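The Visit to Britness
A short story

The delegation from the Cadwaladr Benevolent Fund was received at the Britness Laboratory on a Tuesday in February, at ten in the morning, in accordance with the letter of invitation. The party had 6 members. Its head was Yolandi Kekana, who had sat on the Fund's board long enough to have seen a great many demonstrations, and who carried a fountain pen, a folded program and a cough drop.

Visitors were asked to sign the register, to leave their coats on the hooks provided, and to stay behind the presenter at all times. Mrs. Kekana signed first. The director of the laboratory, a tall man named Skollow, thanked the Fund for its continued support and expressed the hope that the morning would be of interest.

"The system is called Lumo," he said. "It is intended for use in the kitchens of persons who can no longer lift or reach with confidence. You will see it attend to a pot."

"To cook in it?" asked Mrs. Kekana.

"To attend to it," said Mr. Skollow. "Cooking falls under the second phase."

The delegation proceeded down the corridor. Mr. Skollow reported that the task had been tried 510 times since the autumn, and that the laboratory kept a written record of each trial. One member of the delegation asked whether the record might be inspected. It was brought out in a gray binder. Most of the entries were brief. Trial 55 said only, "Dropped. Began again." Mrs. Kekana read this line twice and turned the page.

The laboratory itself was fuller than she had expected. She had pictured something like a hospital. It was more like her brother's garage, in which every object was waiting for someone to come back to it, and she found that she liked it better for this.

The presenter was a young engineer who had evidently been told to speak slowly. She welcomed the delegation on behalf of the laboratory. She stated that the demonstration would last four minutes, that questions would be taken at the end, and that the arm would move without warning. Then she pressed a key and folded her hands.

The arm came down over the desk. It moved in the way that Mrs. Kekana's mother had moved in the last years, when each reach across the stove was planned beforehand and carried out with great seriousness. It stopped. The members of the delegation leaned forward together.

"Is it thinking?" whispered the gentleman from accounts.

"It is estimating," said the engineer.

Mrs. Kekana took out her pen. The form supplied by the Fund had a space for Purpose, a space for Progress, and a small space for Remarks. Under Purpose she wrote "Kitchens." Under Progress she wrote "Pot." She considered the third space for some time.

Her mother had owned a pot of that size. It had been used for porridge, for milk, and on one occasion for carrying goldfish to a neighbor. In the final winter it had stayed on its hook, and the family had agreed among themselves that she no longer cared for porridge. The matter had not been raised with her.

"May I ask a question before the end?" said Mrs. Kekana.

The engineer looked to Mr. Skollow, who inclined his head.

"If it drops the pot, does it know?"

"Yes," said the engineer. "It knows very quickly. It was the first thing we taught it."

"And what does it do?"

"It goes back to the start position and waits until it is told to try again." She hesitated, and departed from her prepared text. "I usually tell it right away. I don't like to see it waiting."

Mr. Skollow coughed. The gentleman from accounts made a note. Mrs. Kekana uncapped her pen once more and wrote in the space for Remarks, in the clear hand she reserved for official papers, "The Fund should ask to be invited again when there is porridge."

Tea was served at eleven in the upstairs meeting room.

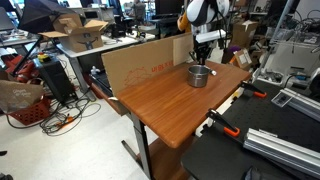
Lumo at the pot, Britness Laboratory.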